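Perception et commande pour la manipulation, séance 4 : de la démonstration à la trajectoire

Bon, on reprend là où Revathi Chettiar vous a laissés la dernière fois, c'est-à-dire avec des flux vidéo à peu près synchronisés et beaucoup de questions sur les repères. Je vais aller assez vite sur les rappels, le polycopié de Revathi est très bien fait (lisez l'annexe, vraiment !). Aujourd'hui on s'occupe de ce qui se passe entre l'enregistrement d'un geste et le fichier que le contrôleur va avaler. Dans le projet, ce morceau s'appelle Lilov, et c'est vous qui allez en réécrire une partie.

4.1 Retrouver la pose de la pince 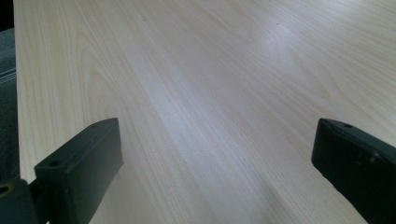
L'odométrie visuelle, je l'aime beaucoup quand tout va bien. On suit des points d'intérêt d'une image à l'autre, on estime le mouvement, on fusionne avec la centrale inertielle, et on récupère une pose à six degrés de liberté. Le souci, c'est qu'il faut des points d'intérêt, et qu'un plateau de table vu de près en offre assez peu : entre les deux doigts noirs il reste des veines de bois peu contrastées et une longue traînée de reflet pâle. Le reflet est le pire des deux, parce qu'il se déplace avec la caméra et que le détecteur de coins peut très bien s'y accrocher. Les doigts aussi sont un piège, puisqu'ils bougent avec la caméra. On les masque donc avant l'extraction, toujours, y compris dans vos essais rapides du soir.

Dans Lilov, le masque est un polygone fixe par doigt, élargi de 40 pixels. C'est brutal mais ça tient. Harish Iyer avait proposé une segmentation apprise, plus élégante, et on y reviendra en mars si le planning nous le permet. Pour l'instant, gardez le polygone et mettez un seuil sur le nombre de correspondances retenues : en dessous, on propage avec l'inertiel seul et on gonfle la covariance. Ne renvoyez jamais la dernière pose connue en faisant comme si de rien n'était, je l'ai fait dans ma première version et j'ai mis un temps fou à comprendre pourquoi mes trajectoires avaient des marches d'escalier.

4.2 Deux mains, une seule horloge

Quand on travaille à deux pinces, chacune a sa propre trajectoire, son propre repère d'origine et (hélas) son propre retard. Avec la vue de tête, on a une troisième source qui permet de recoller les deux autres. Regardez ce que fait chaque main à un instant donné : la gauche est refermée sur une boîte en carton, la droite est ouverte. Pour le planificateur, ce sont deux phases distinctes, et il faut les étiqueter séparément. Si vous fusionnez les deux en un état unique « saisie », vous perdez l'information la plus utile de la démonstration.

Je vous demande donc un automate par main, avec les états approche, contact, transport et retrait, puis une couche de coordination au-dessus. Le module Skinine vous donne déjà l'ouverture de la pince en fonction du temps ; le reste, c'est à vous.

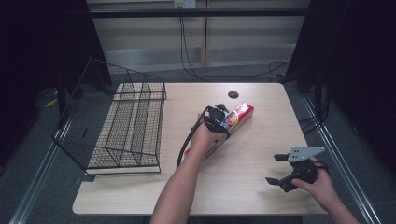 4.3 Estimer l'objet

Passons à la boîte de film alimentaire. Pour un parallélépipède allongé, l'axe principal du nuage de points suffit presque toujours pour l'orientation, à 180 degrés près. C'est ce « près » qui nous embête. L'impression lève l'ambiguïté : un gros « PLASTIC » blanc sur fond bleu, une bande jaune le long d'un seul côté, un « 100 » plus loin sur la face. Commencez par la bande jaune, un simple seuillage en teinte fera l'affaire, et n'allez vers la lecture de texte que si vous aimez souffrir. Attention quand même à l'éclat blanc qui traverse le bas du « 100 », la couleur n'y vaut plus rien. Excluez les pixels saturés avant de calculer quoi que ce soit.

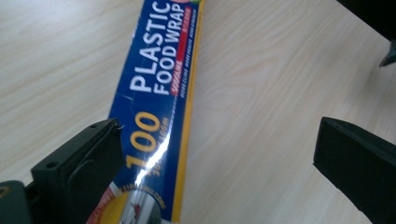 4.4 À rendre

Par binôme, dans le dépôt Nodis :
- la fonction de masquage, avec le seuil sur les correspondances ;
- les deux automates et la couche de coordination, testés sur 3 séquences de votre choix ;
- une page sur un cas d'échec, avec la courbe de covariance en face.

Indira Bangera assure la permanence à 14 h en salle Kandasamy. Venez avec un code qui compile, elle est patiente mais quand même !

Contact : Balakrishnan Menon, secrétariat pédagogique | Reproduction réservée aux inscrits du cours | Haut de page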